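Keeping Old Doctor Books and Home Remedy Manuals in Good Shape

If you have inherited one of those fat family medical guides, the kind that tells you how to poultice a boil on one page and how to set a collarbone on the next, you already know they were not built to last. Mine is a Brenen household physician that runs to 1,196 pages, and by the time it came to me the spine had given up completely. I have been fussing over it and its cousins on my shelf for a good many years now, and these are the things that have worked for me.

Start by washing your hands with plain soap and drying them all the way. You don't need the white cotton gloves from the movies! They make you clumsy, and a brittle page will snag on the fingertips before you feel it. Clear a big space, bigger than you think, and lay down a clean sheet or an old pillowcase. Snacks and drinks belong on a different table, and I say this as someone with a tea ring in the middle of the chapter on croup. 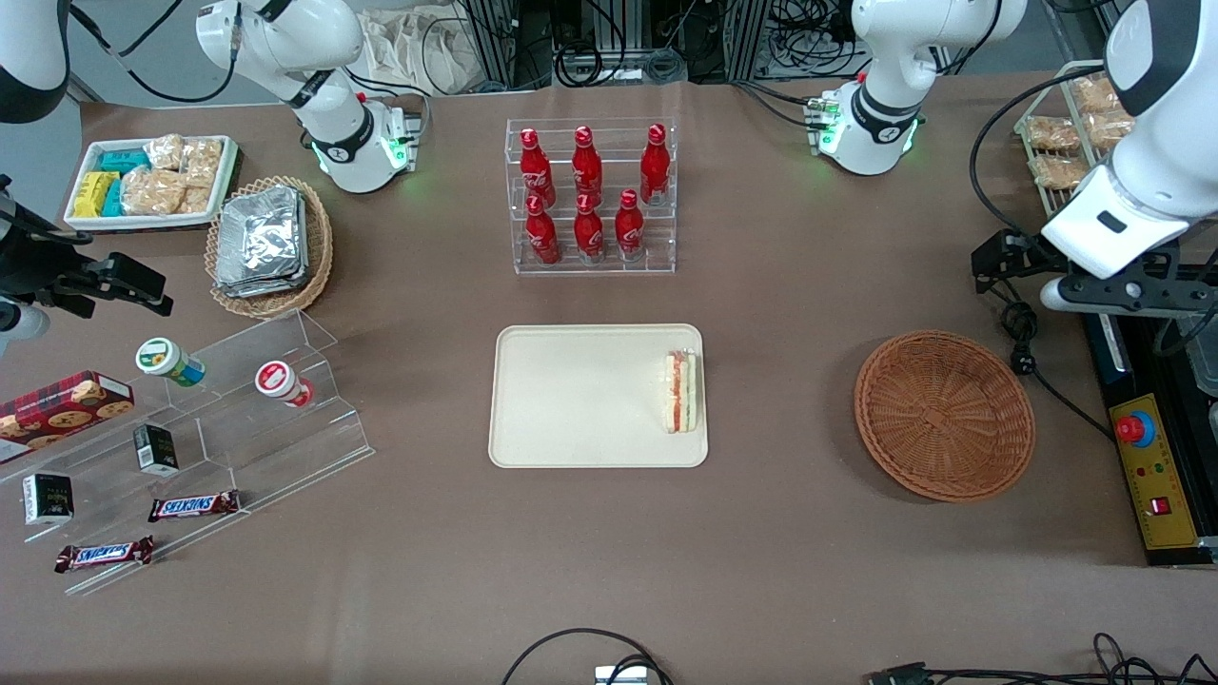

Snacks, drinks and containers on the worktable.

Never force a thick book open flat. Roll up two bath towels and set one under each cover so the book rests in a shallow V. If the boards have come loose, tie the whole thing up with soft cotton tape, with the knot at the front edge where it won't press into the leather. Please don't use rubber bands, and please, please don't use sticky tape. I have spent whole evenings looking at the brown stripes somebody's tape left across a perfectly good table of doses.

For dust, close the book tight and brush the top edge away from the spine with a soft, wide brush (a clean makeup brush is lovely for this). Do the covers next, then go through and tip out whatever has collected in the gutters. You will find things. I've had pressed pansies, a druggist's label from Marano, hairpins, and a recipe for cough syrup in pencil. Put each one in its own envelope and write the page number on the front before you set it down.

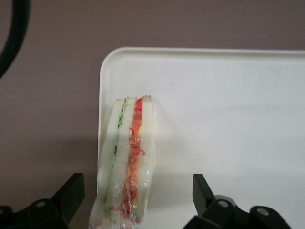
Surface grime on the pages themselves is where the old manuals have advice of their own, and several of mine tell you to rub a dirty page with the crumb of a white loaf. It does lift a bit of soot, but I've stopped doing it, as the bits left in the fold are an open invitation to bugs. If you want to see what our great-grandmothers were after, look at the sandwich in the photo — soft white slices with the crusts trimmed off, no hard edge to scratch the paper. I'd eat the sandwich and buy a soft vinyl eraser. Rub in one direction, very lightly, and stay well away from pencil notes, which in a remedy book are half the fun.

A musty smell needs patience more than anything. Stand the book in an open box inside a bigger lidded tub, with a dish of baking soda beside it (beside, never on the pages), and leave it until you've forgotten about it. If you see fuzzy mold, bag the book and take it to a conservator.
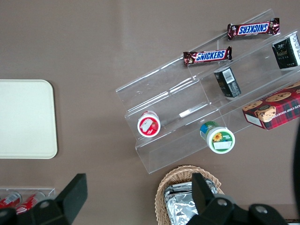 Photo: Ellden

Now, about the fold-out plates. The anatomy ones tear along the creases first, so open them once, photograph them, and then leave them be. I scan mine at 400 dots per inch for ordinary text and 600 for engravings, which picks up the tiny lettering on the bones. After that you can do all your reading from the screen and let the book rest.

Store the big ones lying down, no more than two in a pile, in a closet on an inside wall. Attics and basements are out. I like the Iordache flat boxes, though any acid-free box that fits snugly will do.

And one last word on the remedies. Read them, laugh at them, copy out the ones in Grandma's handwriting, but don't try them. Plenty of these books call for mercury or lead as if it were sugar. The barley water is nice, though, and I make it most Sundays.

100 shares | 14 comments

Contact | Copyright, all rights reserved | Back to top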